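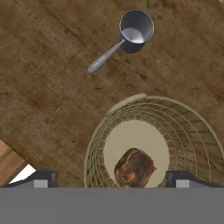 社会人大学院 経営管理専攻 運営会議 議事メモ

日時:2021年10月28日 夕方、授業開始前まで
場所:Imai棟 上の階の小会議室+オンライン併用
出席:専攻主任(進行)、Tello(Nayeli Tello、国際連携)、修了課題担当、会計科目担当、教務係、入試係、図書室、院生代表
欠席:統計科目担当(資料にコメントあり、議題2で読み上げ)
記録:教務係
配布:前回議事メモ、修了課題の手引き改訂案、Civik移行スケジュール表、Emesby短期派遣の覚書案

走り書きベース。発言の順番は多少入れ替えた。訂正は教務係まで。

0. 前回議事メモの確認

修正一か所。「聴講生の図書室利用は年度内に限る」→「聴講期間内に限る」。図書室から指摘。そのほか異議なし、承認。
前回持ち越しの「修了生の科目聴講料」は大学本部から返事がまだ来ない。今回も持ち越し。主任がもう一度つつく。

1. 履修登録のCivik移行

教務係より説明。現行の登録画面は今年度で終わり、来年度の前期登録からCivikに一本化。専攻の在籍者129名分のデータは試験環境に入れ済み。氏名・学籍番号・既修得単位は合っている。合っていないのが読み替え科目。旧カリキュラムの「管理会計論」が新カリの「管理会計I」に自動で紐づかず、未修得扱いで表示される人が出ている。
会計科目担当:それ、本人が見たら青くなる。公開前に直るのか。
教務係:対応表をこちらで作って業者に渡せば一括で直る。対応表の元が紙の申し合わせしかないので、科目担当に目を通してほしい。
会計科目担当:会計系は自分が見る。戦略系は主任で。
主任:了解。統計は欠席なのでメールで頼む。

院生代表から質問いくつか。
・スマホから登録できるか →できる。ただし抽選科目の希望順位の入れ替えはスマホだとやりにくい。ドラッグが効かない機種あり。PC推奨と案内に書く。
・登録の締切時刻。今は夕方で締まるが、仕事が終わらないうちに締まって困るとの声が複数 →Civikは時刻を自由に設定できる。日付が変わるまで受付に変更する方向。締切間際の問い合わせには夜は答えられない、それは明記。
・成績表示も同じ画面か →同じ。GPAの欄が標準で出る。うちの専攻はGPAを公式には使っていないので、非表示にできるか業者に確任する。
・勤務先に出す履修証明はどうなるか →当面これまで通り窓口と郵送。

入試係:新入生はまだ学籍番号が出ていない時期に説明会をやる。仮番号で触れるようにしてほしい。前に旧システムでやったときは仮番号のまま登録が残って後始末が大変だった。
教務係:仮番号は説明会が終わったら消す運用で。消す担当は入試係か教務係か。
→教務係で消す。入試係は仮番号の一覧を渡すこと。

主任:並行稼働の期間は取れないのか。
教務係:取れない。契約の都合。その代わり旧画面の履歴は閲覧だけ残す。
主任:閲覧の期限は。
教務係:未定。本部の情報センターに聞く。

決定
・読み替え対応表は次回会議までに各担当が確認。
・登録締切は日付が変わるまで。案内文は教務係が作成、院生代表に先に見てもらう。
・GPA欄の件は確認結果を次回報告。

2. 修了課題の手引き改訂

修了課題担当より。主な変更は、要旨の字数、グループ課題の扱い、中間報告の時期、審査コメントの返し方。時間がないので揉めそうなところから。

(要旨の字数)
改訂案は日本語で2000字以内。現行は上限の定めがなく、年によって長さがばらばら。短いものは審査の役に立たず、長いものは本文の序章をそのまま貼ってある。
統計科目担当のコメント(代読):字数はそれでよい。ただ、図表を字数に数えるのかどうかを書かないと毎年同じ質問が来る。分析結果の表ひとつは入れさせてほしい。
会計科目担当:表は要旨に要らないのでは。
修了課題担当:企業名を伏せる課題が多く、表にすると業種が割れることもある。入れるなら任意で。
しばらくやりとり。結論、図表は任意、字数に含めない、入れる場合は一点まで。
英語要旨は任意のまま。Telloより、Emesbyに派遣で出た人だけでも英語要旨を必須にできないか。先方の指導教員に読んでもらえる。→派遣の要項側に書く。手引きには入れない。

(グループ課題)
現行は個人のみ。改訂案では複数人での共同課題を認める。ただし各自の分担章を明示し、審査は個別。
院生代表:賛成の人が多い。特に起業計画で出す人。反対の人もいて、仕事の都合で誰かが抜けたときにどうなるのか心配している。
主任:抜けたら残りの人は個人課題に切り替え可、とする。期限は。
修了課題担当:中間報告まで。それより後は原則不可で、事情があれば個別に相談。
会計科目担当:同じ会社の人どうしで組むのは認めるのか。会社の業務をそのまま持ち込まれそう。
主任:禁止はできない。ただし会社に提出した報告書と同じ内容は不可、は今もある。そこを太字にでもしておけばいい。
図書室:共同課題の場合、保管の書誌は著者名をどう並べるか。五十音順でいいか。→よい。

(中間報告)
今は年度の後半に一度。改訂案は7月に前倒し。理由は、後半だと方向転換が間に合わない人が毎年いる。
院生代表:7月は職場によっては株主総会のあとで忙しいのが続いている人がいる。あと決算関係の人。
修了課題担当:どの月にしても誰かは忙しい。録画提出も可とすればどうか。
会計科目担当:録画だと質疑ができない。質疑が肝心なので、録画の人は別途オンラインで短く質疑の時間を取る、なら可。
主任:教員側の負担が増える。
修了課題担当:録画希望は事前に届け出、指導教員の承認つき、でしぼれる。
→7月実施で合意。録画提出は届け出制。質疑は指導教員と副査どちらか一人でよい。

(審査コメント)
現行は合否のみ通知、コメントは口頭。院生代表から、口頭だと人によって量が違う、書面がほしいとの要望が前から出ている。
会計科目担当:書くのはいいが、書式を決めてほしい。自由記述だと一行で終わる人(自分のことです)。
→書式案を修了課題担当が作る。項目は問いの立て方、データ、考察、実務への示唆、くらい。点数は載せない。

手引きの施行時期。来年度入学者からか、在籍者にも適用か。要旨字数と審査コメントは在籍者にも適用、共同課題と中間報告の時期は来年度入学者から。在籍者でも希望すれば共同課題は可とするかどうか、ここは結論出ず。次回。

3. Emesbyとの短期派遣

Telloより報告。Emesbyビジネススクールとの覚書案、先方の事務から戻ってきた。直しが入ったのは主に単位の数え方と費用負担。
派遣期間は8週で合意。先方の短期学期に合わせる。うちの夜間の授業とは一部重なるので、派遣中の人は重なる科目をMoliaの録画で受けるか、翌年度に回す。
Moliaの録画は教室の授業が終わってから公開まで時間がかかる科目がある。Tello、できれば翌朝までに上げてほしい。時差があるので向こうの週末にまとめて見る人が多いはず、とのこと。
会計科目担当:録画の公開は担当者がボタンを押し忘れているだけのことが多い。自動公開にできないのか。
教務係:Moliaの設定でできる。ただ、板書なしで雑談が入った回をそのまま出されるのは困るという先生がいる。
主任:基本は自動公開、嫌な先生だけ手動、に切り替えよう。教務係からアンケートを。

単位認定。先方の科目は時間数の表し方がうちと違う。先方は予習時間込みで書いてくる。Telloの換算表では、先方の標準的な科目がうちの一科目ぶんにほぼ当たる。端数が出る科目は切り捨て。
院生代表:切り捨てだと、せっかく取ってきたのに、という感じになる。
Tello:切り捨て分は「派遣先での学修」として成績証明書の備考に書ける。単位にはならないけれど記録は残る。
主任:それでいく。

費用。授業料は相互不徴収。渡航費と滞在費は本人負担。先方の施設使用料がこれまで曖昧だったが、今回の案で学生証発行費だけ本人負担、施設使用料はなし、と明記された。
入試係:説明会で必ず聞かれるので、本人が払うものを表にしてほしい。金額は変動するから項目だけでも。→Tello作成。

選考。応募書類は志望理由書、上司または指導教員の推薦、英語力の証明。
会計科目担当:上司の推薦を必須に近い形にすると、会社に内緒で通っている人が応募できない。
院生代表:結構います、内緒の人。
→推薦は指導教員のみに修正。上司の推薦は出したい人が出す。
英語力の証明。試験の種類を限定するか。先方は特に指定なし、オンライン面談で見たいと言っている。面談を先方がやってくれるなら書類は簡単でいい。Telloが先方に面談の時間帯を確認。日本の深夜になるのは避けたい。

渡航制限の状況次第で時期がずれる可能性。覚書に「双方の合意により延期できる」の一文があることを確認済み。延期になった場合に、その年の派遣予定者の権利を翌年に持ち越すのかは要検討。修了してしまう人の扱いが難しい。Telloが案を出す。

覚書の署名者は研究科長。本部の法務確認に回す。法務が混んでいるとのことなので早めに。

4. 入試関係

入試係より。説明会とサイト経由の資料請求は今年度これまでで584件。前年度の同時期との比較は集計方法を変えたので単純にできない、と念押しあり。
主任:請求元の内訳は。
入試係:業種は製造、医療、自治体が目立つ。医療は病院の事務方からが多い印象。年代は任意回答なので空欄が多く、使えない。
会計科目担当:医療が多いなら医療経営の科目が一つ欲しいところ。非常勤で誰か。
主任:予算の話になるので別途。候補だけ各自考えておいて。

出願書類の見直し。研究計画書の欄が狭いという声と、何を書けばいいのか分からないという声。記入例を載せるかどうか。
修了課題担当:記入例を載せると皆それに寄せてくる。前に載せた年は同じ言い回しばかりで読むのがつらかった。
入試係:設問を分けるのはどうか。今の仕事で困っていること、それについて調べたこと、入学後にやりたいこと。
→設問を分ける方式で試作。記入例はなし。

面接。オンライン面接を来年度も続けるか。対面に戻したい意見と、遠方の人のために残す意見。院生代表は自分がオンライン組だったと。通信が切れたときの手順を決めておけば問題はないのでは、とのこと。入試係としては両方併用がいちばん手間。
→結論出ず。入試係が手間の見積もりを出し、次回決める。

企業派遣枠。今年は問い合わせがあるものの、会社側が「何年で戻ってくるのか」を気にする。長期履修の制度が会社の人事に伝わっていない。人事向けの一枚ものを作る案。主任が下書き。入試係がレイアウト。

5. 図書室から

・夜間開室。授業終了後すぐ閉まるので返却もできない、との声。返却ポストをImai棟の入口に移せないか管理課に相談中。
・企業データベースの同時接続数が夕方に詰まる。使い終わったら必ずログアウトを。ブラウザを閉じるだけだと席が残る。授業でも一言お願いしたい。
・会計科目担当より、授業中に全員で一斉に使う回があるのでその日は詰まる、すみません、日程を図書室に先に渡す。
・修了課題の閲覧。企業名を伏せたものと非公開のものが混ざって並んでいる。仕分けの方針を手引き改訂に合わせて決めたい。修了課題担当と別途打ち合わせ。

6. 院生代表から

・自習室の空調。後半の時間帯に切れる。→管理課へ。延長申請の紙を出せば点くらしいが、誰が出すのか不明だった。教務係で毎月まとめて出す。
・修了生との交流会。オンラインでやるなら専攻のアカウントを貸してほしい →可。教務係が設定。
・Moliaの通知メールが多すぎる。掲示板に誰か書くたびに全員に飛ぶ。→一日一回まとめて届く設定あり。手順を掲示。
・授業評価の自由記述、書いてもその後どうなったか分からない、と。主任、来年度は専攻としての回答を学期ごとに出すことを検討。約束まではできない。

7. その他

・来年度の時間割案、次回に出す。教室はImai棟優先だが、工事の予定があるとの話が管理課から。時期は未確定。
・非常勤の先生の更新書類、締切が早まっている。各担当から声かけを。
・会計科目担当の出張で次々回の日程が合わない可能性。メールで調整。

宿題まとめ

教務係:Civikの案内文、GPA欄の確認、旧画面の閲覧期限、Molia自動公開のアンケート、空調の申請、交流会のアカウント
会計科目担当:読み替え対応表(会計系)、データベース利用日の連絡
主任:読み替え対応表(戦略系)、人事向け一枚ものの下書き、聴講料の催促
修了課題担当:手引き改訂の反映、審査コメント書式、図書室と打ち合わせ
Tello:本人負担の項目表、面談の時間帯、延期時の扱いの案、覚書を法務へ
入試係:出願書類の試作、面接の手間の見積もり、仮番号一覧(説明会の前)
図書室:返却ポストの件の続報
統計科目担当:読み替え対応表(統計系)※メールで依頼すみ→すみません、まだでした。今日中に送ります

次回:日程は追ってメール。場所は同じ部屋を仮押さえ。持ち越しは聴講料、在籍者の共同課題、面接方式。

授業開始のため議題7の途中で会計科目担当が退室、そのまま散会。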